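Section 4: Setting out the colour bottles and lamp

This section applies to all worktables in the Drallmont colour room. It replaces the sheet numbered 292. Issued January 19, 2018.

4.1 Clear the tabletop and wipe it with a dry cloth.

4.2 Stand the red lamp near the middle of the table with its base flat. Lead the cord to the side, away from the bottles.

4.3 Tilt the shade so that it points down towards the tabletop.

4.4 Place the squeeze bottles upright, with space between them. Labels should remain on the bottles at all times.

4.5 Check each cap. The colour of the cap or its tip is the guide to the contents when bottles are being returned to the Skonby cabinet.

Note: Small bottles may stand apart from one another. A strict row is not required.

Caution: Do not squeeze a bottle over the lamp or its cord. Switch the lamp off at the socket before wiping up a spill.

Replacement bottles are ordered under stock number 377.

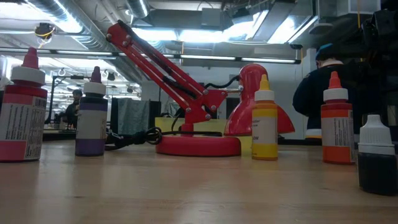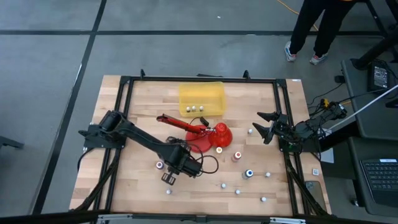 Figures 4a and 4b. Bottles and red lamp on the table (4a); bottles with coloured caps on the table (4b).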